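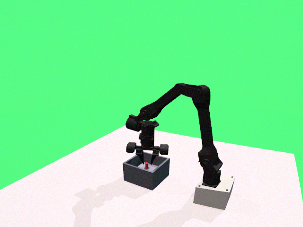
Do I need a risk assessment for a small arm in a shared workshop?

Durnow_bench

Hello all. We've a little desktop arm at our community workshop, the sort with a two-fingered gripper, and a few members want to start using it for picking small parts out of a bin. I've been trying the job in simulation at home for a while now and I'm fairly happy with the program, but one of our regulars says we can't switch the real one on until there's a written risk assessment. Is that right for something so small? It's bolted to a block on the table and only reaches 22 inches or so over the top. I don't want to be a nuisance, but I'd love to get going!

Rosaura Chambi

Your regular is right, I'm afraid, and it's a much gentler job than it sounds, so please don't be put off. Size doesn't let you out of it — a small gripper can still give a finger a nasty nip, and an elbow swinging back can catch somebody leaning in for a look. When we did ours at Grurnurcombe last May it came to 3 sides of paper and a pot of tea.

Start by writing down the whole job, including the dull bits such as refilling the bin and picking up a dropped part, as that's when hands go in. Mark the full reach on the table with tape, and go by the furthest the arm can travel, even if your program never takes it there. Put the stop button where a second person can get at it. For first runs on the real arm we keep the speed at 10 per cent with the gripper empty, and only then put a part in the bin.

One more thing about simulation, which I'm very fond of myself. It's lovely for checking the path and whether the fingers will clear the rim, but it knows nothing of your wobbly table or the member with long sleeves, so do go through the assessment again beside the real thing. And check the maker's manual for what it says about guarding.

puvlow2339

We just unplug ours when anyone's near it. Never had a problem.

Rosaura Chambi

Unplugging is fine for clearing a jam, puvlow, but do check first whether yours drops when the power goes. Ours does, and quite heavily.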